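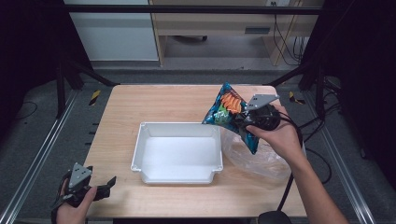
Busbridge Handling Group -- Workshop Notes

Well, we finally caught the slipping fault, and it's a beauty! Anyone who has done a shift on the hand-held grippers will know the one: you pinch a snack bag, lift it toward the tray, everything feels fine, and then the bag slides out of the jaws with no warning at all. The log still says the grip is closed. It had been happening on and off since we moved to the crinkly packets, and it was spoiling runs faster than we could record them.

Kelechi Oyewole went back through 700 recorded picks and marked every drop by hand (a heroic effort, and she did most of it over two lunches). She found 73 of them, nearly all on the right-hand unit. That sent us chasing the jaw pads, which were fine, and then the motor, which was also fine. Chang-ho Yeo was the one who noticed that the drops bunched up whenever the operator's wrist rolled outward. He wiggled the cable at the handle and the grip force reading froze on the screen while the jaws went slack. We all cheered, which is an odd thing to do at a broken connector.

The crimp inside the plug had worked loose, so the controller kept holding on to the last good number it had. Xolani Xaba has remade the plug with a proper strain relief, and Younes has changed the software so that a stale reading now stops the run and beeps. It is a very loud beep. You have been warned.

A safety note while we're here. On 21st July one of the jaws snapped shut when the connection came back by itself, and Kobe Bakker got a pinched fingertip. No harm done, but please keep your free fingers well clear of the jaws and power down before you touch a plug, even for a quick wiggle.

We've done roughly 400 picks since the repair without a single drop, foil bags and all. The left unit gets the same new plug in August. Until then, if yours feels soft, stop and tell Xolani.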